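Getting a Sticky Drawer to Behave
Posted 2022-01-16 in Workshop & Home

Every house has a drawer that opens only for people who know the trick. Ours was the second one down in a cheap chest from Nillton, and the trick was a hip and a bad word. I put up with it for 14 years, then fixed it in less time than it takes to find the tape measure.

Find out where it rubs

Take the drawer all the way out and tip the contents onto a towel. You will meet some old friends, including the good scissors. Look along the sides and the bottom edges for shiny patches. Scribble over them with a soft pencil, slide the drawer in and out a few times, and see where the pencil has smeared.

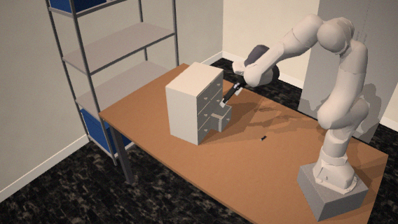 Wax before you sand

Rub a plain white candle along the runners and the bottom edges of the drawer, hard enough to leave a film. Bar soap works too, but it picks up moisture and by July you'll be back where you started. Skip cooking oil. I know it's right there. It goes gummy and collects crumbs.

If wax doesn't do it, wrap a sheet of 80 grit around a scrap block and take a few strokes off the smeared spots only. Try the fit, then take a few more. A drawer that sticks is annoying, but a drawer that rattles around in its hole like a pea in a bucket is worse, and you can't sand wood back on. Wax again when you're done.

Tighten what wobbles

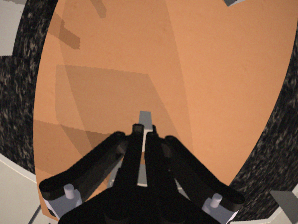

Loose knobs get blamed on cheap screws, and sometimes fairly. Usually the hole has just worn wide. Dip a wooden toothpick or 2 in white glue, push them into the hole, snap them off flush and leave it overnight. The screw will bite again in the morning. Don't reach for a fatter screw, unless you enjoy splitting drawer fronts, in which case carry on.

Metal runners are a different animal. Wipe off the black gunk, check that both sides sit at the same height, and snug up the screws by hand. A power driver will strip them before you've finished admiring it.

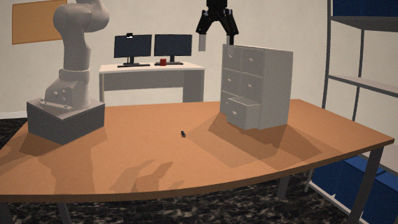 Before you put everything back

Throw out half of it. I found 25 rubber bands, all of them perished, and an instruction booklet for a fan we gave away. An overloaded drawer sags in the middle and rubs on the one below, so heavy things go at the bottom of the chest, and takeout menus go in the recycling.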